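Bakke Hall

Bakke Hall is a concert hall in the town of Kevora. It seats 1,246 people on two levels and is used mainly for orchestral music, choral concerts and solo recitals. It is the home of the Kevora Wind Orchestra.

History

The hall was built on the site of a former grain store on Patska Street. Plans for a theater on the same site had been dropped for lack of money. The first concert was a program of marches and hymns by local bands. A pipe organ with 40 stops was added later, and the stage was made deeper to fit a full chorus.

Design

The main room is a plain rectangle with a flat ceiling and a shallow balcony on three sides. The walls are brick up to the balcony and plaster above it. Sound in the room is clear but somewhat dry, and curtains behind the stage can be drawn back for choral works. The orchestra pit was covered over when the stage was enlarged.

Programs

The regular season opens in September and closes in April, with 18 evening concerts. Student recitals are held at noon in the Stadero Room, a smaller space on the ground floor, and are free to the public.

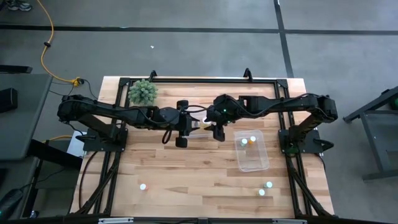

See also

Kevora Wind Orchestra
Patska Street
List of concert halls by seating capacity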